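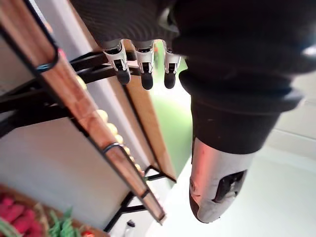

Chapter 9
Tabletops and Their Edges

9 min read
2 comments 60 shares

A tabletop has two parts that wear at different speeds. The flat surface takes spills, heat and scratches. The edge takes knocks from chairs, belt buckles, bags and the corners of other furniture. In most rooms the edge fails first. A table with a perfectly good top is often thrown out when its edge has split, swollen or come away, and in many cases it could have been repaired in an afternoon.

Chapter 8 dealt with legs, rails and the joints between them. In this chapter we move up to the top itself, and most of our attention goes to the outer few inches. By the end you should be able to tell a solid edge from an applied one, choose an edge that suits how a table will be used, and fit a wooden edge to a pale worktop so that the seam stays closed.

What an edge has to do

Many tops are made from a sheet material with a hard, smooth face. The face cleans easily, but the core behind it is usually weaker, and if it is left bare it soaks up water. An edge covers the core. It also gives the hand something comfortable to meet, since people lean on the edge of a table far more than they think they do.

Wood is a common choice for this job. A plank fixed along the side of a light-colored top can be sanded, oiled and sanded again over many years. It dents, but a shallow dent can often be lifted with a damp cloth and an iron. Thin applied edging is cheaper and quicker to fit. Once it chips, though, there is seldom enough material to sand, and the whole strip has to be replaced.

Trim between the wood and the surface is a separate matter. Some makers set a narrow dark strip along the inside of the plank. It hides small differences in height and makes a slightly uneven seam harder to see. Other makers leave the seam plain and rely on a close fit. Both methods work. The strip adds one more line where crumbs can collect, and students who plan to build a kitchen table should think about that before they cut anything.

The Rarkodgate tables

The main example in this chapter is a set of work tables built for the Rarkodgate branch of Pranura, a small workshop that rents bench space by the hour. The tables have white tops and wooden edges. They were put into use in July and saw heavy traffic from the first morning. The workshop kept a repair log for each one, and by the end of the first year the log held 232 entries. Of these, 200 had to do with edges or corners. The remaining entries covered loose legs, stains and one lost leveling foot.

We will come back to this log several times. Section 9.3 uses it to sort edge damage by cause. Section 9.5 compares two finishes, a hard varnish and a plain oil, on tables that stood in the same room. The oiled edges needed attention more often, but each repair was short. The varnished edges held up well until the coating broke, and then the old finish had to be stripped before anything else could be done.

Before you begin

You will need a straightedge, a pencil, a sanding block and a table you are allowed to touch up. School desks will do. Read the safety notes on dust in Chapter 2 if it has been a while.

Start by running your palm slowly along the full length of one edge. Stop wherever you feel a step, a rough patch or a gap, and mark the place lightly in pencil. Then lay the straightedge across the seam at each mark. Write down whether the wood stands above the surface, sits below it or is level with it. Keep this record, as the exercises at the end of Section 9.2 depend on it.

Terms used in this chapter

Core: the inner material of a sheet top.
Edging: any strip fixed to the side of a top to cover the core.
Lipping: edging made of solid wood, thick enough to be shaped or planed.
Proud: standing slightly above the surface next to it.
Seam: the line where the edging meets the top.

9.1 Solid and applied edges

Look first at the corner. On a solid wood top the grain carries on from the upper face to the side, and at one end of the board you will find end grain — small pores and curved growth lines. On an applied edge the grain on the side has no connection to the pattern on top. If the top is a plain color and the edge is wood, the question is already answered, and you can go straight to measuring how thick the wood is.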